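Illwood Packing Site: Progress Report on the Sorting Cell
Reporting period ending in April

Prepared by the operations office, Gisska, for the Kong fund for workplace change

1. What we promised for this period

In the last report we wrote that the first Sania cell would move from testing to daily use on the early shift. The cell is now in daily use from 7:30 in the morning until the lunch break. In the afternoon it is still used for teaching and for trying new items. We wanted to start the late shift also, but this is delayed, and the reasons are in section 4.

The work of the cell is the sorting of mixed returns. Small goods come back to Illwood together in one box, and before they can go to the shelf they must be separated into baskets. Before the project this was done fully by hand, at standing tables, and it was the job which people asked most often to be moved away from.

2. Work at the cell

We began the year with hard boxes and small tools. Soft packages came later, and they take the most of our time now. A bag changes its form when it is gripped, and the printed side is not always up. Gloves are difficult in another way, as they hold on to each other and to anything with a hook.

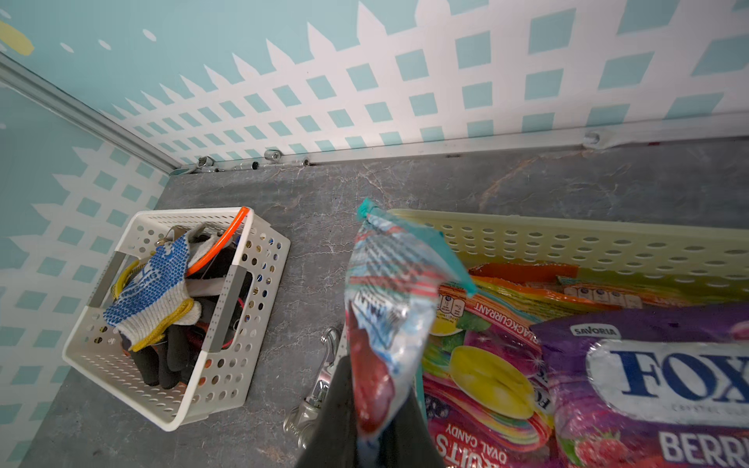
Wrist camera view: a candy bag held over the candy basket, with the basket of work items at left.

In this period we recorded 682 picks with soft packages for the teaching set. Of these, 179 were repeated by a person guiding the arm, mostly for bags with a twisted end or a shiny surface. The guided picks are done by our own sorting staff, and we have seen that they choose a better place to grip than the engineers do. We would like to keep this way of working.

3. What changed for the staff

There are 11 people in the sorting team, the same number as at the start. No contract was ended or shortened because of the cell, as agreed with the fund. Nine of them have finished the basic training, which covers the start and stop of the cell, the clearing of a dropped item and the guiding of the arm. The other two will do it after their leave.

The standing time at the tables is shorter on the early shift. At the same time, several people told us that the work beside the cell is more lonely, and that they have to listen for the stop signal even when they do other tasks. We take this seriously. We moved the labeling table next to the cell, so that two people are normally near each other, and the signal is now also a light.

There was also a question about pay. Staff who guide the arm do a more skilled job than is written in their contract. We have prepared a new job description and it is now with the personnel office. We had hoped to report it as finished, but it is not.

4. Delays

The late shift has only one trained person at the moment, and our rule is two. In addition, the replacement pads for the gripper arrived later than ordered, and for part of the period we worked with the old ones and at lower speed.

5. Next period

We will train the rest of the late shift and begin with short runs in the evening. We will also repeat the staff survey with the same questions as before, so the answers can be compared. The money for the second cell is not touched, and we ask to carry it over until the pay question is decided.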